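3.2 Shelf claims and what buyers do with them

Print | E-mail this article | 0 comments | 4 shares

Much of the work on package claims starts from a belief that we do not share, namely that shoppers read the box. The evidence offered for this is usually a survey in which people are asked whether they read the box. Most say yes. We see little reason to take that answer at face value, and the Jadonik panel, which paired a survey with store visits, gives us some grounds for doubt.

The panel covered 1,730 purchases of small home electronics at stores in Promatitz and Kongkaew. Buyers were stopped after paying and asked to recall any claim printed on the package they were holding face down. Of these, 135 could repeat a claim closely enough for two coders to agree that it was on the box. The survey sent to the same buyers in June produced a far rosier picture of their reading habits. One could argue that recall is a harsh test, and that a claim may shape a choice without being remembered. That may be so. It is also a very convenient position, since it can't be shown wrong with the data its supporters tend to collect.

A second problem is the way test packages are shown. In 16 of the studies we reviewed, a single box was placed alone in front of the subject, with no rival products near it and no price. A person given one thing to look at will look at it. Stores do not work like this, and we doubt that looking time measured this way tells us much about looking time in a crowded aisle - yet the two are treated as the same measure in most of the papers that cite these results.
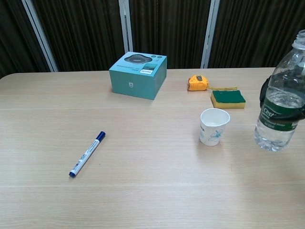
Figure 3. A closed box on a light wood-grain table in front of a dark pleated backdrop.

The Jedura replication is often brought up as an answer to this complaint. It used a full shelf, and it did find that boxes with a printed claim were picked up more often than boxes without one. We would be more impressed if the claim had been the only thing that changed. The boxes with claims were also printed in brighter inks, and for part of the trial they stood at eye level while the plain ones stood lower down. The authors mention the shelf height in a footnote and adjust for it with a term we were unable to rebuild from the published tables. Our request for the raw counts went unanswered.

Seven of the studies tried to separate the wording of a claim from its size and color. Their results are mixed, and the effects get smaller as the designs get better. In the two with the largest samples, swapping a real claim for a string of nonsense words in the same type made no difference we would care to defend. If buyers respond to a patch of bold print regardless of what it says, then the long debate over which words persuade them has been about the wrong thing.

None of this shows that claims have no effect. Our own data are limited to one product group and two towns, and buyers of food or medicine may well read with more care. We also relied on coders who knew what the study was for, a weakness we return to in Section 5.

Print | E-mail this article | Back to contents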